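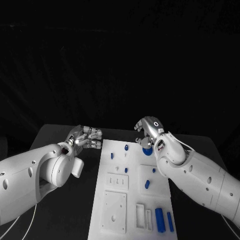 Lellberg two-arm bench cell with the Willbridge board. Right hand over the blue dome.

Lellberg Two-Arm Bench Cell, with Willbridge Board
Sold and serviced by Wornamside
Last updated: Tuesday, March 20, 2018

Two white arms, two five-finger silver hands, dark table, black backdrop, one Willbridge board with blue parts. Ships as one cell. Arms come bolted to their mounts, hands come in their own case, board comes flat with the parts bagged.

This page is mostly setup and upkeep, as that's what people call us about. Price and lead time by quote, use the form or just phone.

What you get

Left arm and right arm, matched pair, calibrated together. Don't swap one for an arm out of another cell without redoing the whole calibration.
Left hand and right hand. Not interchangable.
Table with matte dark top.
Black backdrop cloth and rail.
Willbridge board, 457 mm wide, white, with the white fixtures and the full set of blue parts.
Cable kit, clips, spare clips.
Farooqui hand service kit (drivers, link pins, finger screws, thread locker).
Controller and pendant, both with their own manual.

Not included: floor anchors, compressed air (cell doesn't use any), the PC.

Placing the table

Floor first. If the table rocks, the arms rock, and then you chase a bad pick for two days. Level the feet with the arms parked, then check again with both arms reached out over the middle. Lock the feet nuts after the second check.

Leave 300 mm clear behind the cloth. Service side is the back and you will want to get an arm in there. Your own arm.

Cloth hangs behind the table and should come down past the far edge. Soft folds are fine, the vision doesn't mind them. Shiny tape on it is not fine. Lint roller once in a while.

Table top: damp cloth, no polish. Polish leaves a glare and the board edge gets hard to find.

Seating the board

Narrow jobs first: wipe under it. One crumb of swarf and the far corner sits high. Then lay the board in the middle of the table, square to the front edge, and push it down at all four corners. Snug the hold-downs by hand, go round twice.

Run BOARD FIND from the pendant. Arms go to their start pose, left hand touches off, right hand touches off, and you get an offset. Anything over 3 mm, don't accept it. Reseat and run again. If it comes back the same twice the board is probably fine and an arm is out, see below.

Parts go on after the board is found, never before. Pegs in the peg plate, thin tabs upright in the slotted plate, loose cylinders to the right of the frames. Big cylinder nearest the frames, thin rod outside it. The order matters for the stock demo program only. Write your own and put them wherever.

Hands, fitting

Power off at the controller. Not just e-stop. Off.

Offer the hand up to the wrist, key at the top, and turn the collar till it seats. You'll feel it. If you have to force it, back it off and look at the connector, a bent pin is cheap if you catch it now and a new wrist board if you don't.

Then finger check, one at a time from the pendant. Open, close, open. Listen. A healthy finger is quiet with a bit of a whirr. Clicking = a link pin working out. Grinding = stop.

Thumb last. Thumb has the longest travel and it's the one that gets knocked in transit.

Cables

Most of our service calls. White cables run down the arms and they need slack at the wrist, a loop over the top big enough that the wrist can roll all the way without the loop going tight. Too much slack and it snags a finger on the other hand when they work close together. So: roll the wrist to both ends by hand with the brake released, watch the loop, set the clip, roll it again.

Below the elbow let the cable hang free and then clip at the mount. No zip ties on the arm shell, please. They mark it and people pull them too tight.

Check every cable for flat spots on the monthly. Replace at the first flat spot, don't tape it.
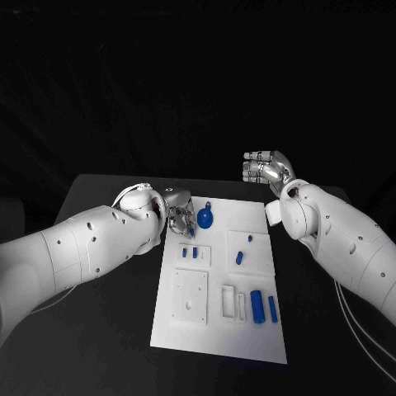

With the hands on and the cables set you can run the two-hand warmup. One hand works low, the other waits up and open, then they trade. Full cycle, slow speed, with the board on and a person at the pendant the whole time. Keep your fingers on the stop. First run after any hand service is always the slow one, no exeptions, we don't care how late it is.

Things to look for in warmup:

Fingertips should come down level. If one lands early, re-zero that finger.
The waiting hand should hold still. A slow droop means the wrist brake wants looking at.
No shell contact anywhere, arm to arm or arm to table.
Parts should stay put when the other hand is working. If pegs are walking across the plate, table isn't level or the hold-downs are slack.

Regular care

Daily: wipe fingertips, dry cloth. Wipe the board. Look at the cable loops. Look for loose screws on the table, and if you find one, find out where it came from before you power up.

Every 80 running hours: finger joints. Small screws on each link, nip them up with the Farooqui driver, the short one. It slips before you can overdo it. One drop of the supplied oil on each exposed pivot, work the finger, wipe off the rest. Too much oil ends up on the parts and then you're dropping pegs.

Monthly: cable check, collar check, board flatness, e-stop test from both stations. Shell screws on the forearms too. They sit in plain view and still get missed.

Every July, or whenever your shop has its quiet spell: annual. We'd sooner do that one ourselves. Wrists come apart, seals get changed, both arms go back through calibration as a pair. Book early, the slots go.

Repairs you can do

Link pin. Hand off, hand on the bench on something soft. Drive the old pin out from the thumb side, new pin in, dab of thread locker on the cap screw only. Keep it off the pivot. Re-zero the finger.

Fingertip. Two screws, swap, re-zero. Keep a set on the shelf.

Cable. Off at both ends, new one in the same route, set the loop as above. Take a phone picture before you pull the old one out.

Fixtures on the board. Corner screws, lift off, new plate on. Do them up crosswise or the plate bows and the pegs get tight on one side. Run BOARD FIND after, even if it was only one plate.

Blue parts. Just replace them. Worn pegs fit loose and your success numbers will look better than they should. Sets and singles both in stock.

Repairs you can't

Wrist joint, anything inside the shell. If the shell has to come off, call. Brakes, same. Controller boards, same. Opening these ends the warranty, and more to the point the wrist is under spring load.

Common faults

Left hand dead, right fine: collar not seated, nine times out of ten. Then connector.

Both hands dead: tool power fuse, controller, lower row.

BOARD FIND misses: glare on the table, or a part left on the board. Or somebody moved the lamp.

Picks good on the left half, bad on the right: right arm has lost its offset. Run ARM CHECK, send us the file.

Dome part slips out of the grip: fingertips worn smooth or oily. Clean first. Then swap.

Hands stop short of each other and fault out: that's the keep-apart limit doing its job. You can bring it in a little from the setup menu, but ask us before you do.

Arm shudders on the way up: floor, feet, mount bolts, in that order.

Ordering

Cell, complete: LB-457
Hand, left or right: say which. Really, say which
Farooqui service kit refill: pins, screws, oil, thread locker
Willbridge board, bare
Willbridge blue parts, full set or single
Cable set, one arm
Backdrop cloth

Spares in stock go out same day if we get the order before noon. Have your cell serial ready, it's on the plate under the table, front left. Hands for repair: park them closed, pack them in the case they came in, put a note in saying what it was doing when it quit. "Broken" doesn't help us much.

Loaner hands sometimes available. Ask.

This site uses cookies to remember your quote basket. By continuing to browse you agree to our use of cookies. Accept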